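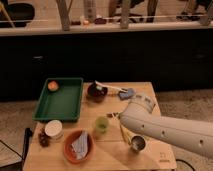
*Table with a green tray and a white robot arm, Collska Land Trust open house, August*

The Collska Land Trust opened its offices and two of its streets to visitors in August, and I went along for our housing group. These are my notes for members who could not make the trip. Syafiqah Tuhumury came too and has added her corrections.

The trust owns land in the north end of Malance and leases it to people who own the homes on top. It has been running for 19 years and now has 77 homes. We arrived a little before 10 in the morning and signed in at the front desk. Parking was on the street and filled up early.

## The talk

Qistina Sopacua, the director, gave the opening talk. She kept it short. The trust started with a gift of land from Zulkifli Khoo, who had owned a lumberyard on Brustamo Street and did not want to see it sold for storage units. He gave the yard and two empty lots beside it. He also paid for the first lawyer, which Sopacua said mattered nearly as much as the land, as the lease took a long time to write and the county had never recorded one like it.

She spent most of her time on property taxes. For the first few years the county assessed trust homes as if they could be sold at full market price. Owners were paying tax on value they could never collect. The trust appealed on behalf of one owner, lost, appealed again, and got the assessment lowered. The assessor then changed the method for the rest. She had copies of the second appeal on the side table, and I brought one home. It is worth reading if our own county takes the same line.

The waiting list stands at 880 households. A man near the back asked how long people wait. Sopacua said she could not give a fair answer because homes come up only when an owner moves or the trust builds.
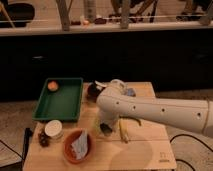 ## The walk

We walked to Brustamo Street after the talk, with Anisa Yeoh leading. She handles leases and resales. The old lumberyard is now row houses with a shared drive behind. The bricks from the yard office went into the low wall along the sidewalk. Drainage was the main problem during building, and there is still a soft strip of grass by the corner where water sits in spring.

The second stop was Qin Court, which is newer. The houses there are smaller and closer to the road. The city wanted two parking spaces for each home and the trust got it down to one after three hearings. Yeoh pointed out that the saved ground became a garden and a bus shelter. One owner let us look at her kitchen and back porch. She has been there since the court opened and said the monthly ground rent has gone up once. 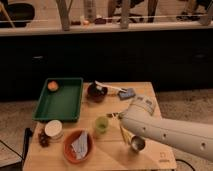

The ground lease took up most of the questions once we were back indoors. It runs long, it can be passed to children, and it sets the resale price by a formula tied to area income. Several visitors had trouble with the idea of owning a house and leasing what it stands on. I did too at first. Take the green tray on the table as the lot and the small round orange thing inside it as the house. The orange one can be sold to the next family. The tray stays with the trust and the next family signs a lease for it. Yoga Tuhumury asked what happens if the bank forecloses, and Yeoh said the trust gets first chance to buy.

## Points for our group

- Sopacua will send the model lease. Ours would need changes for state law.
- The trust charges each buyer a fee at closing that goes to repairs on shared drives. Ask how it was set.
- Lenders: two local banks write loans on leased land. Others have refused.
- The next board training costs $20 a person and is open to outside groups. Syafiqah has the sign-up form.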